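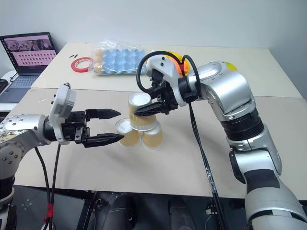 Rules for robots, and for the people near them

by Nele Dijkstra, January

Every school has rules. You walk in the corridor, you put your chair back, you wait until the other person has finished speaking. A place where robots work has rules too. Some are for the people. Some are for the robot, and these are written into its program, so the robot cannot forget them. But a person can write them badly, and so they must be tested.

In this article I will explain the most important ones.

Rule one: know where the robot can reach

A robot arm is fixed to its base, like your arm is fixed to your shoulder. If you turn slowly with your arm stretched out, your fingers draw a big circle in the air. Everything inside this circle is your reach. A robot has a reach also, and the people who work with it must know how big it is.

In many workshops there is a line on the floor. When the arm is moving, you stay behind the line. At Ratero, a workshop where I was allowed to visit, the line is painted in white and it is repainted every January. If you drop a pencil over the line, you leave the pencil there and you ask an adult to stop the robot first.

When there are two arms at one table, there are two reaches, and in the middle they cover each other. The arms must then have a rule between them: who may go first? Often one arm holds still while the other one moves. It is the same as when two children want to take bread from the same basket.

Rule two: the stop button must be easy to find

The stop button for emergencies is usually red and it sits on a yellow background. It is big, so that you can hit it with your whole hand and do not need to aim. Nothing may stand in front of it, not even a bag or a coffee.

Anybody may press it. You do not need to ask permission, and you will not be punished if it was not necessary. After the button is pressed, the robot may not start again alone. First a person has to look at what happened, then release the button, and then give the start command. These are separate steps, and this is done on purpose.

Rule three: begin slowly and with light things

When a robot learns a new job, it should not begin with a glass vase. Paper cups are good to practise with. They weigh almost nothing, and if one falls over you can simply use it again. They are also quite difficult, because a paper cup bends when you press it too hard. So the gripper, this is the hand of the robot, must hold the cup firmly enough to lift it and softly enough to keep it round.

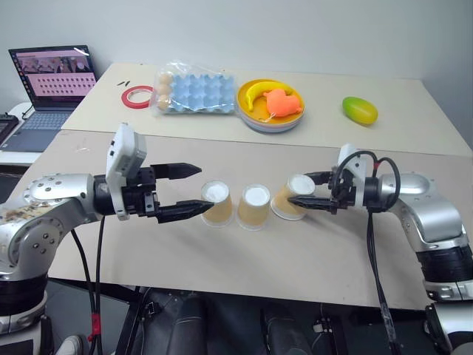 Aurélien Barbier told me that for him this is the rule which people break most often. They see the arm do a job well two times, he said, and then they want to make it faster at once. He makes them wait. In his group the new job must go well 106 times at low speed before somebody may touch the speed setting.

I asked him if this is not boring. He said yes, very.

Rule four: write it down

Each time the robot does something wrong, somebody writes it in a log. A log is a kind of diary. You write what the robot had to do, what it did, and who was there. You do not write "the robot was stupid". This does not help the person who reads it later.

The log at Ratero has now 2801 lines. Many of them are very short. My favourite one says only: "Dropped the spoon. Same spoon."

Rule five: a person is responsible

A robot can not be guilty of something. If it breaks a cup, or worse, if it hurts a finger, then people have to find out why and repair it. For this reason there must always be one person who is in charge of the robot, and everybody in the room should know the name of this person.

Try it at home

Play robot with a friend. One of you is the robot and closes the eyes. The other gives commands, like "hand left" or "close fingers". Agree on a stop word before you begin, and use only a light plastic or paper cup. Then write four rules which you wish you had made before.

Comments

Povska: We played it in class and our stop word was "cheese". The problem was that somebody asked what is for lunch.

Nijs: Can the robot press its own stop button?

Nele Dijkstra: Good question, Nijs. The robot can stop itself when it feels that it bumps into something, if it has the right sensors for this. But the button must also be there, for the people.

Hornance: my rule is no robots near my little brother

More to read

How does a gripper know it is holding something?
Why robots find it hard to fold a towel
What is a sensor?
Words from the workshop, A to M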